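Cookies: this site stores only your language choice. OK / More

Last updated: 1st July

4. Preparing the detergent bottles for packing

This section is for the Trosier packing table with the green mat. If you work at the Kudadon table, the steps are the same, but the mat has another size and you must read section 6 first.

Before you begin, wipe the mat with a dry cloth. Wet mat is the most common cause of bottles that roll away.

4.1 Laying out

1. Take the bottles from the shelf by the body. Do not lift them by the cap.
2. Lay each bottle on its side on the mat. All caps must point in the same direction.
3. Leave a space between the bottles, wide enough for the hand to go in from both sides.
4. Put the yellow parcel at the left of the mat. It may cover the edge of the mat a little.
5. Any other container goes to the far right corner, so it does not mix with the detergent.

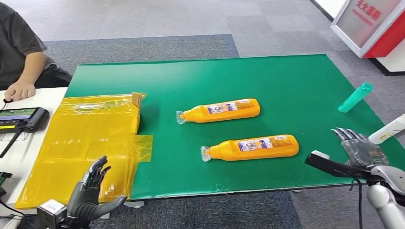 Caution: do not stand the bottles upright at this stage. A full one can fall and knock the others from the table.

6. Press every cap with the thumb until it stops. If the cap turns freely, put the bottle aside and mark it with chalk.
7. Read the label and compare it with the order sheet. On the sheet from Sleiman the product name is in the second column.

4.2 Weight

Weigh the bottles before they go in the carton. The limit for the small carton is 3000 g and for the large carton 3540 g, packing paper included. The carton alone weighs 400 g, and you must count it too.

Note: the old sheet from October gives 2000 g for the small carton. Please do not use it more.

4.3 Turning and checking

8. Hold the bottle around the middle and turn it slowly. Look along the seam and under the label for drops.
9. Check that the label is flat and that the brand mark can be read. A fold at the corner is accepted, a tear is not.
10. Lay the bottle back with the neck in the same direction as before. 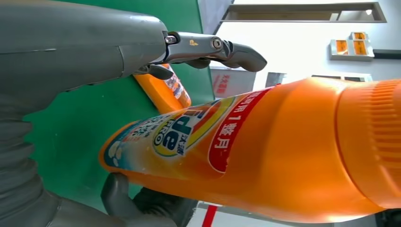
Lucian Costache: For step 8 I would add to keep the fingers away from the shoulder of the bottle. When I squeeze there, the cap opens a little and I have to do step 6 again.

We agree with this remark and it will be in the next edition. Until then, hold the bottle low on the body, and repeat step 6 for every bottle that was squeezed.

11. Send the checked bottles to Bratimholm with the order sheet on top, folded once.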